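A Window Where There Isn't One

Printed views are turning up in basements, back rooms and inside hallways. Getting one to look right has a lot to do with what stands next to it.

The basement on the north side of Fallstead measures 812 square feet and has no daylight at all. The family that owns the house finished it in April with a couch, a work table, a long run of light wood cabinets and a printed window on the far wall. The print was the last thing to go in and the first thing visitors ask about.

Printed windows have been around for decades. Dentists used to put them on the ceiling. Diners had them, usually a harbor or a mountain lake, faded to blue by the lights. For a long time they were considered a little embarrassing in a home, in the same group as plastic fruit. What has changed is the printing, which is sharper and much cheaper than it used to be, and the number of people working in rooms that were built to store a furnace and some paint cans.

Zane Navickas runs Vanags, a print shop on the east end of town that did mostly trade show banners until a few years ago. Now window scenes make up a good part of the winter orders. Customers come in with a vacation photo and a wall measurement, and Navickas spends the first part of the visit talking them out of the photo.

"They want the best view they ever saw," Navickas says. "A cliff, a sunset, the ocean. You put that in a basement and it's a poster. You put a backyard in and people stop noticing it's there, and that's when it's working."

The shop's steady sellers are dull on purpose. There is a side yard with a fence, a street with parked cars and a maple, and an overcast field that customers tend to skip past in the sample book and then come back to. Overcast scenes have no hard shadows in them, so they don't argue with the lamps in the room. A picture full of low evening sun looks wrong when the only light comes from a ceiling fixture.

The height of the horizon matters too. In a real window, the horizon sits at eye level, whatever floor you are on and however high the window is hung. Most people hang a print the way they hang a painting, and then the whole view tips. Navickas asks customers whether they will mostly be sitting or standing in the room and sets the horizon from that. For a desk, it goes quite low.

Then there is the surface. Gloss is the usual mistake. A glossy print picks up the light fixtures, and although real glass does the same, a reflection across a flat printed sky gives away how flat it is. Vanags prints most of its windows on a matte wall film called Zotine, which goes up like wallpaper and can be peeled back and reset while the adhesive is fresh. A small sheet costs $51. Full walls are priced by the job. 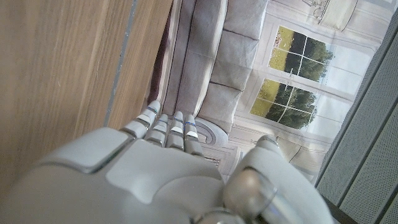
Wood is the other half of the work. A printed view needs something real near it, with an edge and some depth, and in most of the rooms I visited that meant a cabinet or a panel. Light oak is the usual choice. It has been the usual choice for everything lately, from kitchens to coffee shops, but there is a practical argument for it in a room without daylight. Dark wood goes nearly black under weak lamps. White paint turns gray or yellow depending on the bulb. A pale oak color stays recognizable under most household lighting.

Jihad Smadi built the cabinets in the Fallstead basement and has done a number of rooms with prints in them, usually after Vanags has sent the customer over. Smadi prefers straight, fine grain for this kind of job and runs it vertically, floor to ceiling where possible. Wide, looping grain is handsome on a tabletop. Beside a printed scene it gives the eye two pictures to look at.

"The wood has to be quiet," Smadi says. "People pay for figure, and then I have to tell them I'm leaving it out."

Edges take up more of the conversation than I expected. Where a wood panel meets a print, there has to be some kind of line, and there are several ways to make it. The simplest is to butt the film against the panel and trust the cut. It looks good on the first day. Walls move with the seasons, though, and by the end of the first winter there is often a sliver of bare paint showing. A matching wood strip covers the gap but can look heavy. A narrow gray strip does the same job and reads as part of a window, and it is what Smadi recommends to people who can't decide.

Real window casing is a matter of taste. Some customers want the whole thing, with a sill, an apron and even a latch. Smadi will build it but tries to steer them toward a sill only. A sill gives you a place to put a plant or a coffee cup, and the small shadow underneath it helps the print above look set back into the wall. Full casing around a flat print tends to draw attention to how little depth there is behind it.

Curtains help more than anything else in the room, according to both of them, and they cost very little. A plain panel hung to one side covers the place where the print ends and moves a bit when someone walks past.

Lighting is where the money can disappear. Light boxes behind the print are impressive in a showroom, but they need wiring, they run all day, and the bulbs or strips eventually have to be replaced from behind a finished wall. The Fallstead family looked at one and went instead with a Vomby, a slim dimmable lamp that sits on top of the cabinets and washes the wall from above. They set it warm in the evening. In the morning they mostly forget to change it.

Not every room takes to this. Long hallways are difficult, since you approach the view from the side and see it squeezed. Bathrooms are hard on film unless the fan is good. Small closets converted to offices can be fine, but the chair ends up so close that the dots in the print begin to show, and Navickas will ask for a larger original file or turn the job down.

Upkeep is minor. Dust the print with a dry cloth. Wipe the wood with a damp one and dry it after. Keep spray cleaner off both. Smadi rubs a thin coat of hard wax oil on solid oak and leaves veneered panels with their factory finish. If a corner of the film lifts, a hair dryer on low and a thumb will usually put it back down.

The owners of the basement have had theirs for two seasons now. It shows a side yard in early summer, with the horizon set for someone sitting at the work table. Their son, who is 10, wants it changed to snow for the holidays. Vanags does sell a winter version of the same yard, and the family has it on order. The old one will go behind the water heater, rolled up in the tube it came in.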